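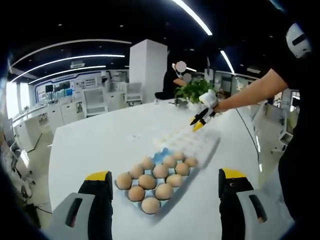 Brown eggs in a plastic tray at the packing table, Varela room.

Clomness Egg Share: progress report to the Plenard Fund
6/30/18
By Anayeli Cervantes, program coordinator

This report covers the first half of the grant. It deals with the packing work, the cartons and trays, the room, and the money. The farm visits are written up separately and will come with the final report.

Where we are

We packed 693 dozen eggs in the period. All of them were brown eggs from Zasta Farm, and all went out through the four food pantries named in our application. The farm has kept to its weekly delivery with one exception, a week in spring when the road was closed. The pantries were told the day before and we made up the shortfall over the following two deliveries.

The work plan had us packing at two sites by now. We are still packing at one. The second site withdrew its offer of space before we had moved anything in, and we have not looked for a replacement. Tonantzin Ochoa, who runs the packing sessions, believes one well-organized site will handle the volume we expect this year. I agree with her. We would like to put the money set aside for the second site toward shelving and a second fridge at Varela, and a short request is at the end of this report.

Packing

Eggs come from the farm on large flats and have to be moved by hand into smaller containers that a household can carry home and fit in a fridge. Each egg is looked at as it is moved. Cracked eggs are set aside and written off, and dirty ones go back to the farm with the empty flats. A normal session takes almost two hours from the first flat to the last label, including wiping down.

The sessions were slower in the early weeks. Most of the lost time was in fetching and stacking, and very little of it was in handling the eggs. People were walking across the room for empties, then walking back with full ones. We now bring the containers to the table before we start and work at one spot until a container is full. Filling starts at the near end and goes toward the far end, so that anyone taking over can see where to carry on. A part-filled tray stays on the table until it is finished. We had a few go into the fridge half full in the first month and they caused trouble with the labels later.

Containers

Our application assumed one kind of container throughout. In practice we use two. The first is a plastic tray, white and see-through, with shallow cups. It can be washed and used again, and the eggs show through well enough to check without handling. The second is a light blue pulp carton. It holds the eggs more snugly and travels better in a shopping bag, but once it is damp or stained it has to go in the recycling.

The pantries were split on which they preferred. Two wanted pulp only, as their clients often take the bus and the plastic trays slid around. The other two liked the plastic and have been good about sending it back. We have settled on sending each pantry what it asked for. It means keeping a stock of both, and the storage cupboard is full.

Moving eggs from one kind to the other is now a regular part of the session. It happens when a pantry changes its order late, or when a carton is found to have a weak corner after it has been filled. Tonantzin has everyone practise picking up a single egg by its sides and setting it down before letting go. 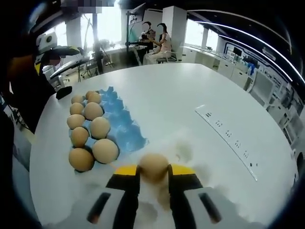

She also asks that cartons be emptied from one side first, with the eggs left in place on the other until that side is done. It is a small rule and new people tend to forget it, but it has made it much easier to stop partway through a carton and come back to it.

Breakage in the first weeks was higher than we had hoped. It has come down since the change in the table layout. We did not keep a proper breakage log until the third week, so I can't give a figure for the whole period. The final report will have one from the third week on.

The room

We pack at a large round white table in the Varela room. It was not our first choice. We had wanted a long bench, and the colour of the table was a worry for staining, though it has wiped clean every time. The round table has worked better than expected with a small group, as everyone can reach the middle. It has a strip of sockets set into the top, where we plug in the label printer. The strip needs to be kept clear of egg, and we now cover it before wiping down.

The room is ours on packing mornings until the end of the year. Varela has asked for a decision by August on whether we want it for next year as well. The rent would stay the same.

The one real problem with the room is the fridge. It is a good fridge but it is shared with another tenant, and on two occasions we arrived to find our shelf in use. Both times the eggs went to the pantries the same day, so nothing was lost, but we cannot count on that every week.

Money

The first instalment was $2,563. We have spent $1,945 of it, mainly on rent, containers and the label printer. The rest is committed to the pulp carton order, which had not been invoiced when the books were closed. Receipts are attached in the order they were paid. The pulp cartons cost a little more than we budgeted and the plastic trays a little less — the two nearly cancel out.

Fuel was not claimed in this period. Zasta has been delivering to the door at no charge and says it will do so until the fall, when we will need to talk about it again.

Next half

We plan to carry on at one site with the same four pantries. A fifth has asked to join. We have told them we will answer once the fridge question is settled.

Request

We ask that the amount set aside for the second site be moved to equipment at Varela: one upright fridge for our use only, and one set of shelves for empty containers. Quotes are attached for both. If the fund would prefer that we keep looking for a second site, please let us know before the next instalment is paid, and we will hold off on ordering.

Questions about the packing sessions can go straight to Tonantzin. Anything about the accounts should come to me.

Clomness Egg Share | Contact us | © 2018 | Back to top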